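Progress report to the Barnirach Fund
Pukanstead Inclusive Sport: mixed relay and walking club
Wednesday, July 31, 2019
Prepared by Saturnino Villanueva, project lead

Dear all,

You asked for two pages and no adjectives. I have managed the first.

The relay. We ran the first mixed relay at Unstead playing fields with 39 teams, each with at least one disabled member and most with more. The plan said 60. The plan was written in winter by a man who had not yet tried to get five office workers, a support worker and a minibus to agree on a Saturday. Of the employers who signed up, the bakery sent the most people and the solicitors sent the most emails.

The course was 500 metres of flat path per leg. The council had described the path as step-free, which was true apart from the step. We found it the evening before and Bermúdez, the hire firm, brought over a ramp at no charge. I have written to thank them and to ask if we can have it again.

Results are on the club noticeboard. One team has appealed. They came second to last and would like to be third to last, and having looked at the times I think they are right.

Walking club. Meets twice a week from the leisure centre car park. Attendance was thin in the spring and has picked up now that the route passes the café. Two members who joined as walkers have gone on to train as guide runners, so we now have enough guides for the visually impaired group to go out in a block and not in shifts.

Office and records. Sign-up has moved off paper, apart from the consent forms, which have to be signed in ink and live in the green cabinet. The race entries, timings and access requests are kept on the desktop computer in the club office. Backups go to a drive that I take home on Fridays.

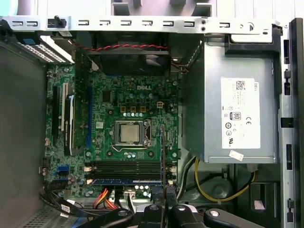 Inside a Dell desktop, power supply on the right.

Money. We have spent £2116 of this year's grant. The largest item was accessible toilets, followed by transport. T-shirts came in under budget as the printer spelled Pukanstead with two Ks and gave us a discount. We have worn them anyway.

What went less well. The sign language interpreter was booked for the wrong field and spent the opening speech interpreting a dog show. The fault was mine. The quiet tent was pitched next to the generator, and that one was mine too.

Next. The August session is a come-and-try day for wheelchair racing, with three borrowed chairs. After that we would like to talk to you about moving some of the T-shirt money into transport. I can do any afternoon except Tuesdays.

Receipts are attached, including the one for the ice creams, which I expect you to query.

S. Villanueva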